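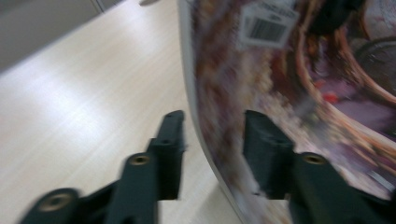
Building a Hand-Held Gripper at Home
Notes for session 3: fingers, inserts and first grabs

Hi all! These are my notes from the workshop bench, cleaned up a bit. Bring your printed finger parts and the insert bag. If you missed the last session, borrow somebody's notes on the slide rail first, or the middle section won't make much sense.

Where we are

You should have a trigger handle that moves two carriages toward each other. It can be ugly. Mine squeaked for a month and I lived with it. We're using the Stuten handle layout with the Zastard carriage, and if you went with Bensaid carriages instead, your finger bases need the longer slot (there's a second drawing in the course folder).

Printing the fingers

Print them flat on their side, never standing up. I stood my first pair on end to save bed space and both tips snapped off at a layer line the first time I squeezed a coffee mug, which was a pretty sad noise. Use 4 walls if your slicer lets you and go easy on the infill, 30 percent is plenty. Print the left and the right as mirrored parts, please check this before you hit go! Every term somebody shows up with two lefts.

Setting the brass inserts

Iron at the low end of whatever your filament prints at. Rest the insert on the hole, let the iron's own weight do the work, and stop when it's a hair above the surface. Then flip the part onto something flat and press it the rest of the way while the plastic is still soft. Krystyna Ziółkowski showed me that trick and my inserts have been square ever since. If one goes in crooked, warm it up again and nudge it. Don't try to fix it with the screw, you'll strip the thread (ask me how many).

Lining up the tips

Close the handle slowly and look down between the fingers. The tips should meet along their whole length. If they only touch at the top, loosen the base screws, squeeze gently, and tighten again with the fingers closed. Two or three tries is normal.

Mounting the camera

Lens behind the fingers, looking forward, with both tips in view the whole way from open to closed. Fix the exposure by hand. A shiny tabletop will throw a big pale glare across the picture, and auto exposure hunts around like crazy when you move over it. Motion blur is the other one. Shorten the shutter, add a lamp, and slow your arm down. Slower than that!

First grabs

Start with a box, then a mug, then something soft and glossy such as a snack bag. Bags are the hard ones, they bulge away from the tip and slide. Come in with the gap wide and pinch a corner or a seam.

For next time

Fingers mounted, tips lined up, and 30 grabs recorded on your own table. Write down which objects slipped. We'll glue on the Zadton grip pads together, so leave the tips bare for now.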